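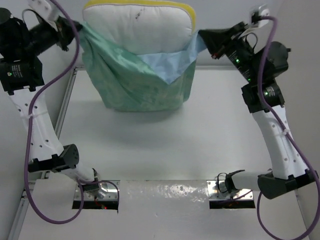 ## The last word on pillowcases

Toshiko Kamata has opinions about pillowcases, and she would like it known that she didn't go looking for them. She spent 11 years running the linen room at the Flesmont, a small hotel with 342 pillows and, by her account, one good iron.

"People think the sheets are the hard part," she says, pouring tea in her kitchen. "Sheets are flat. A pillow fights back."

Her method is plain. Bunch the case up first, get the pillow started, then hold both corners of the opening and work the fabric along a little at a time. What she can't stand is the chin method, in which the pillow is clamped under the jaw and shaken into place.

"I did it for years," she admits. "Then a guest saw me. I have never felt so looked at."

She is fond of a leafy green print, the kind with some teal in it, and fonder still of a flap at the opening. A light blue one against green is, she says, about as daring as bed linen should get. The flap hides the end of the pillow, and it also catches on everything while you're putting the case on.

"You tuck it in last. My niece Mayu tucks it in first and then calls me."

Does she mind yellow piping on a white pillow? She does not. "It tells you where the edge is. At six in the morning that's worth something." A few dark marks on the white don't bother her either - that, she points out, is what the case is for.

She is less relaxed about washing. Cases go in inside out, buttoned if they have buttons, and never with towels. In January she tried a folding board from Nitier and gave it back after nine days. "It folded very well," she says. "It wanted me to admire it."

I ask how many pillows she keeps at home now.

"Two," she says. "One is for guests. I tell them it's the good one."

Her own, she adds, is older than the kettle, and she has no plans to replace either.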